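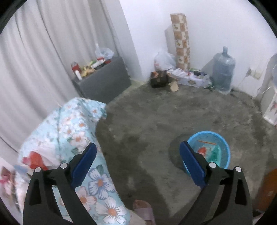
A bedroom floor as the gripper meets it, with the basin just beyond the right jaw and the bed off to the left.

If you have been following our Fitlow notes, you already know that we train our grasping policy on recordings made with a hand-held gripper in ordinary homes. This page covers the part people write to me about most, and that is how to pick and prepare good starting views before you train. It takes a bit of patience, so pour yourself something nice first.

Step 1. Go through your recordings and pull out the opening view of each one. We used 325 recordings for the Lestengate test, and I looked at every opening view myself (I rather enjoyed it, to tell you the truth). You want both finger pads in sight, because our method works out the gap between them from their position in the picture.

Step 2. Write one target line for each view. Keep it plain, the way you would say it to a friend: "green cloth in the blue basin" is plenty. My colleague Abbas Nazari used to write lovely long lines, and the model did noticeably worse with them, so we cut everything down to 6 words or fewer and were much happier.

Step 3. Sort the views by what lies under the target. We keep three groups – hard floor, soft bedding, and inside a container. Soft bedding deserves the most care. It bulges and folds, and the height of the target can change a good deal from one side of a bed to the other. 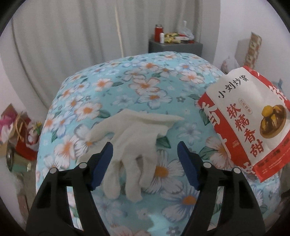

Photo: Fitlow project, Lestengate home recordings

A white knitted glove on a flowered bed cover goes in the soft group, and I would mark it "approach slowly" as well. The glove and the cover are both cloth, and a depth estimate can easily blur the two together. Leave the snack bag and the things on the cabinet in the view. We tried masking out the background once, and the policy got lost as soon as it met an untidy room.

Step 4. Hold back 100 views for checking, and draw them from all the groups. Cillian Scanlon wrote our little sorting script, Sotix, and it will do the draw for you if your folders are named after the groups.

Step 5. Train, check, and then go back and read the misses one by one. In our May run most of them were bedding views where the pads closed too high. Lowering the approach height a touch for that group fixed a good share of them, and I'd start there before changing anything bigger.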